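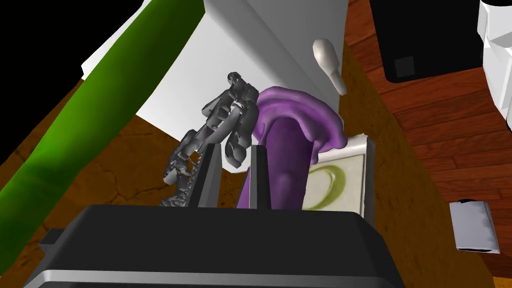 Purple is a color between red and blue, and the word is used in English for a wide family of shades, from pale lavender to a deep, strong violet. In everyday speech the borders inside this family are not strict. One single object can carry more than one of these names: a thing with a saturated violet surface may show lighter lavender on the folds of its wavy top, and most speakers will still call the whole of it purple. Painters and dyers usually make finer divisions, and they keep separate words for mauve, lilac, plum and violet.

Etymology

The English word comes from Latin purpura, which was taken from Greek porphyra. This was the name of a dye obtained from sea snails, and also of the cloth colored with it. The word lavender comes from the plant, and it became a color name much later.

Dyes and pigments

The snail dye was costly, because each animal gives only a very small quantity. For this reason purple cloth was connected with rulers and high officials in the ancient Mediterranean. Cheaper purples were made from lichens, or by dyeing a cloth first with blue and after that with red – a method which gave good color but often faded in the sun. Synthetic dyes became common in the nineteenth century, beginning with mauveine, and purple then entered ordinary clothing.

Use in local crafts

In the Tirov valley, purple wool was produced in small workshops until the last of them closed. The pattern book of the Schnyder workshop lists 174 shades, of which 9 are named as purples. Ifeanyi Akande, in his study of the book, divides these into four groups according to the dye bath. He considers the group called "Finlow" the oldest – its recipe uses only lichen and no blue – but the pages have no dates and the order is disputed.

Color naming

Not all languages have a basic word for purple. In some of them it is covered by the word for blue, or by a word for dark colors in general.

See also: Mauve; Lichen dyes; Zunanside Textile Collection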